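Second life for an office tower: a talk with the Andthorpe refurbishing bench

The workshop in Andthorpe takes in old office computers and sends them out again to families, clubs and small schools in the district. In March I spent a morning there with the woman who looks after the desktop bench. She asked me not to print her name, as she prefers that people write about the computers. I respected this, and I think she was a little relieved.

She came to the work from bookkeeping. "I was the person in the office who was not afraid of the printer," she told me. "From there it goes downhill." She learned the rest from service manuals and from a retired colleague in Masville, who let her take apart one tower again and again until she could put it together without looking at the paper.

The batch she was working through in March came from Lau, an accounting firm which changed all its desks at the same time. There were 70 towers, delivered on pallets. She likes such batches very much. When the machines are the same model, she says, the hands learn the order of the work and the head is free to look for faults.

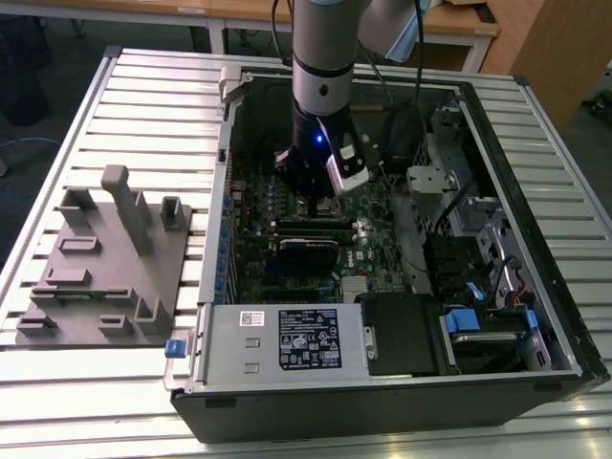

A Dell tower on its side with the panel off. The blue parts are the ones meant to be moved by hand.

I asked her what she looks for first. "Dust," she said, and then she corrected herself. "No, first the smell. A burnt power supply you can smell before you find it. Then dust." She keeps a soft paintbrush for the corners and a small blower for the rest, and she always holds the fan blades still with one finger while blowing.

She has a great respect for the colour blue in these cases. The card clips, the drive latches and the release on the power supply are all marked with it, and she teaches new people to touch only blue during their first week. "If it is blue, you may press it or pull it. If it is not blue, come and ask me." In an earlier batch, from a maker she didn't want to name, everything was black and she had to search for each latch with a torch. She lost a fingernail on that one.

The part of the work she takes most seriously is the processor. The old thermal paste is often dry like chalk after many years in a warm office, and she changes it in every machine, also when the temperatures look normal. She wipes the metal lid with alcohol and a cloth which leaves no fibres, and she doesn't hurry. The lever she opens slowly, with the thumb kept on it the whole way. "It has a spring in it. If you let go, it jumps, and then you have frightened yourself over an open board."
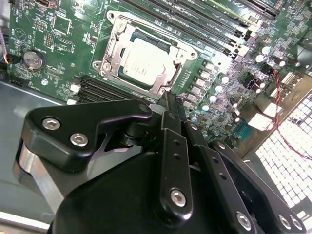
Do you replace the small round battery on the board each time?

I replace it whenever the machine is more than a few years old. It costs very little, and a computer that forgets the date will confuse its new owner every morning.

Memory she tests overnight. She starts the test at 5 p.m., before she locks up, and reads the results with her first tea. From the Lau batch, 20 machines had at least one module she didn't trust, and those modules went into a tin for recycling. She showed me the tin with some pride. The drives are a separate matter. They are erased on another bench, under a program the workshop calls Welen, and each one gets a number in a paper notebook. The last number I saw there was 211. She trusts the notebook more than the spreadsheet, although she keeps both.

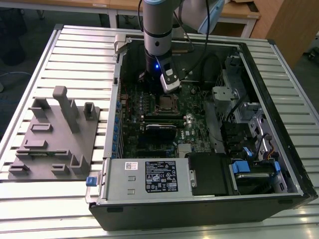
She also has firm opinions about the order of things. The processor goes in before anything that could block the view of it, the paste and cooler follow at once, and she won't stop for lunch between these steps. Screws from each case stay in the lid of a jam jar. She once mixed the screws from two towers and spent an afternoon with a case that wouldn't close properly, and she still speaks of it with some bitterness.

A finished tower costs about 80 dollars, with keyboard and mouse, and this money pays for paste, batteries and the heating. She thinks the price is fair. Most buyers want it for homework, letters and video calls with relatives, and for this a well-cleaned office computer is still good for years.

Before I left I asked if she has one of these machines at home. She laughed and said that she has three, and that two of them are waiting for her to find the time.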